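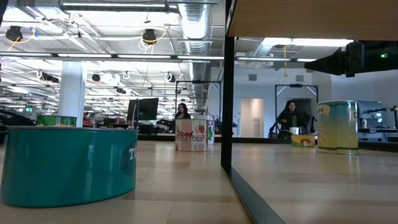 你有没有想过，为什么煮好的汤放在锅里，两三天就酸了，罐头里的东西却能放上一两年？我小时候特别爱问这个，问得我妈都烦了！就拿番茄来说吧，新鲜番茄切开以后，放半天就软塌塌的，可是像地板中间那罐写着“Diced TOMATOES”的番茄丁，搁在柜子里过完整个冬天都没问题。

坏东西的“坏蛋”是谁呢？是细菌和霉菌，它们小得眼睛看不见，空气里、手上、菜叶上到处都有。它们也要吃饭，也喜欢暖和、潮湿的地方，一碗剩汤对它们来说就是大餐。它们一边吃一边生宝宝，吃着吃着，汤就变味了。

罐头厂的办法其实挺简单：先把食物装进罐子，盖子封得紧紧的，再连罐子一起加热。里面的细菌被热死了，外面的又钻不进去，食物就安安静静地待着啦。番茄自己还带点酸，很多细菌不喜欢酸，所以它加热起来比肉和豆子省事一些。

这个办法有两百多年了。最早是一位法国厨师想出来的，他用的是玻璃瓶，塞上软木塞，再放进开水里煮。那时候还没有人知道细菌会让食物变坏呢，他就是一次一次试出来的（我觉得这点最厉害）。后来英国人改用铁皮罐，结实，不怕摔，可是开罐器过了好几十年才出现！在那之前，大家只好用凿子和锤子敲。

对了，罐头打开以后，细菌又能进去了，没吃完的要倒进干净的盒子里，盖好放冰箱，早点吃掉。要是看见哪个罐头鼓起来了，里面可能有细菌在产气，千万别打开，也别尝，赶快告诉大人。

下回去超市，你可以翻翻罐底，找找上面印的日期，看看哪一种放得最久。我上次找到的是一罐玉米，差点没舍得吃。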